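Unit 4. Surface reflection: diffuse, specular and mixed

Reading before class: course reader, section on light at a boundary. Bring a protractor and the worksheet from Unit 3.

4.1 Terms

Incident ray: the ray arriving at the surface.
Normal: the line perpendicular to the surface at the point where the ray arrives.
Angle of incidence: measured from the normal, never from the surface. This is the most common error on the worksheets.
Specular reflection: the outgoing ray lies in the plane of the incident ray and the normal, and leaves at the same angle on the other side.
Diffuse reflection: light leaves in many directions. For an ideal diffuser the brightness seen does not depend on where the viewer stands.

4.2 Roughness and wavelength

Whether a surface acts as smooth depends on the height of its bumps compared with the wavelength and on the angle of incidence. The Rayleigh criterion treats a surface as smooth when

h < wavelength / (8 cos i)

where h is the height difference between high and low points and i is the angle of incidence. As i approaches 90 degrees, cos i approaches zero and the allowed h grows. A sheet of plain paper seen at a very low angle toward a window shows a weak sheen for this reason.

Worked case. Let h = 100 nm and the wavelength be 500 nm. At i = 0 the limit is 62.5 nm, so the surface counts as rough. At i = 60 degrees the limit is 125 nm, and the same surface counts as smooth.

4.3 How much light is reflected

At a boundary between air and a clear material of index n, the fraction reflected at normal incidence is

R = ((n - 1) / (n + 1)) squared

For n = 1.5, R = 0.04, or 4 percent. The rest enters the material, where it may be absorbed, passed on, or scattered back out. R rises slowly up to moderate angles and steeply after that, reaching 1 at grazing incidence. The formula above must not be used for oblique rays. Use the full Fresnel equations in the appendix.

4.4 Mixed surfaces

Most polished nonmetals show both kinds of reflection at once. The specular part comes from the outer boundary and keeps the color of the source. The diffuse part comes from scattering below the boundary and carries the color and pattern of the material. The two parts add. Where the specular part is strong, contrast in the pattern drops, and a camera sensor may saturate so that no pattern is recorded.

The highlight is tied to the geometry of source, surface and viewer. If the viewer moves, the highlight moves across the surface while the pattern stays in place. On a flat mirror-like surface its outline follows the outline of the source. Slight roughness widens it and softens the edges.

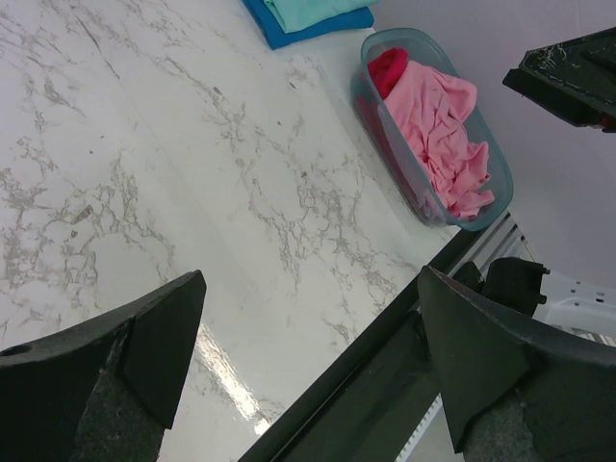

Fig. 4.1. Mixed reflection from a glossy countertop: elongated white highlight over a veined pattern.

4.5 Gloss measurement

A gloss meter sends a beam at a fixed angle and records the light received around the mirror direction. Readings are scaled so that a polished black glass standard of index 1.567 gives 100 at each angle. Standard angles are 20, 60 and 85 degrees. Start at 60. Above 70 gloss units, repeat at 20; below 10, repeat at 85. Always report the angle with the reading.

Problems

1. Find R at normal incidence for n = 1.33 and n = 1.7.
2. A source gives 1000 lux at a flat, ideal diffuser of reflectance 0.5. Find the luminance. (Divide the reflected light per unit area by pi.)
3. For h = 100 nm and a wavelength of 500 nm, find the angle of incidence at which the Rayleigh limit equals h.

Problems 1 and 2 are due Fri 20 November. Problem 3 will be worked in section.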